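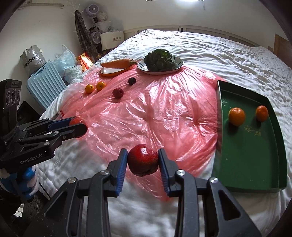
Red apples and a white quilted bedspread

Is Norlow still just me?
Yes! I cut and sew everything myself, mostly wool skirts, from a 1963 pattern I've redrawn 5 times.

Do you make larger sizes?
Up to a 27 – ask if you're between two. 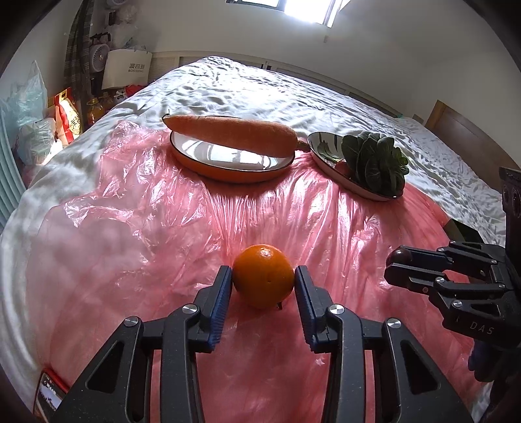 An orange on pink plastic

Can I return a sale piece?
You can, within a month, if the Melis label is still sewn in.

Do the linings crease?
A bit (it's viscose, sorry). Hang them in a steamy bathroom overnight. 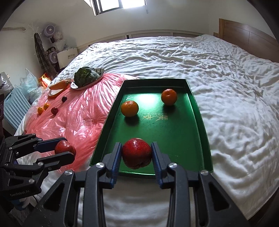

Bridora wrote: Mine creased on the train and dropped out by lunch, but I'd still pay extra for a silk one.

Noted – I'm pricing silk for April.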